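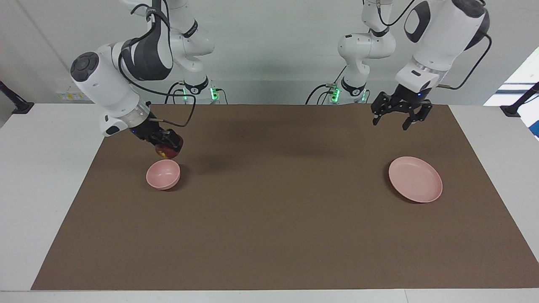

메도덱 양팔 로봇 키트의 한쪽 그리퍼가 분홍색 그릇 위에서 사과를 잡고 있다. (제공=메도덱)

메도덱, 탁상형 양팔 로봇 키트 ‘세탄스’ 6월 출시
대학 연구실·직업교육기관 대상, 수요일부터 사전 주문 접수

로봇 장비 업체 메도덱(Medodeck)은 탁상 작업용 양팔 로봇 키트 ‘세탄스(Setance)’를 6월에 출시한다고 밝혔다. 사전 주문은 이번 주 수요일 오전 10시부터 메도덱 홈페이지에서 받는다.

세탄스는 로봇 팔 2대와 평행 그리퍼 2개, 제어기, 작업용 매트, 연결 케이블로 구성된다. 팔은 각각 7축이며 테이블 뒤쪽에 나란히 설치한다. 두 팔은 따로 움직일 수도 있고 하나의 프로그램으로 함께 제어할 수도 있다. 설치 도면과 배선도는 한국어와 영어로 제공된다.

메도덱은 물건 집기와 옮겨 담기를 기본 과제로 정했다. 과일, 그릇, 접시처럼 모양과 크기가 다른 생활용품을 다루는 예제 208개가 제어 소프트웨어에 들어 있다. 사용자는 예제를 그대로 실행하거나 물건의 위치와 동작 순서를 바꿔 저장할 수 있다. 작업 중 기록된 관절 각도와 그리퍼 개폐 값은 파일로 내보낼 수 있다.

제품 개발을 맡은 이고르 리스(Igor Lis) 메도덱 하드웨어 책임자는 “이전 제품을 쓰던 연구실에서 가장 많이 들어온 요청이 설치 시간을 줄여 달라는 것이었다”며 “이번 키트는 베이스 고정 방식을 바꾸고 케이블 규격을 통일했다”고 말했다.

메도덱은 출시에 앞서 협력사 올테아누(Olteanu)의 교육장에서 시험 운영을 진행했다. 시험 운영 기간에 세탄스는 총 248시간 가동됐다. 올테아누의 교육 담당자 렐루 부쿠르(Relu Bucur)는 “수강생들이 첫 수업에서 한쪽 팔로 물건을 옮기고, 다음 수업에서 양팔 동작으로 넘어갔다”며 “그리퍼 손가락을 교체하는 절차는 설명서를 보강해 달라고 요청했고 개정판에 반영됐다”고 전했다.

키트는 기본형과 교육형으로 나뉜다. 교육형에는 강사용 교안과 예비 그리퍼 손가락이 추가된다. 두 제품 모두 보증 기간은 2년이다. 카메라와 거치대는 별도 구매 품목이며, 기존에 쓰던 장비를 연결할 경우 호환 여부를 사전에 확인해야 한다. 가격은 구성과 수량에 따라 견적서로 안내한다.

국내 설치와 수리는 트론드콤(Trondcombe)이 담당한다. 트론드콤은 주문 기관을 방문해 설치 공간과 전원을 점검한 뒤 납품 일정을 확정한다. 설치 당일에는 담당자 교육이 함께 진행되며, 교육 비용은 제품 가격에 포함된다.

■ 문의
제품 및 견적: 메도덱 영업팀 세바스티안 파스쿠(Sebastian Pascu)
언론: 메도덱 홍보팀 준 사몬테(Jhun Samonte)
상담 시간: 평일 오전 9시~오후 5시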